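The Trouble With Knees

My left knee quit on me in March, halfway up the stairs at the Tevulley library, with 10 pounds of overdue books in my arms. It made a noise like somebody stepping on a bag of chips. I sat down right there and had a few words with it.

"You had one job," I said. (Okay, two. Bend and unbend.)

So off I went to Dr. Funmilayo Adeyemi, who poked it, wiggled it and told me the knee was doing its best with a lousy design. "It's a round thing sitting on a flat thing, tied up with string," she said. I'm 45! I'd been walking around on string this whole time!

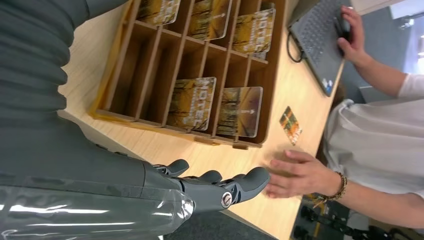

The Second Opinion

My neighbor Detlef Kasten fixes tractors, so naturally I asked him too. He drew my knee on the back of a Broda feed receipt and got madder the longer he looked at it.

"Where's the grease fitting?"

"There isn't one, Detlef."

"And it carries all of you? Downstairs?"

He wanted to put in a hinge, a proper one, with a pin you could knock out on a Saturday. I said I'd think about it. Then he got up to fetch us more coffee, grabbed his back with both hands and stayed bent over the sink, swearing at his spine in German, while I limped over to find him a chair.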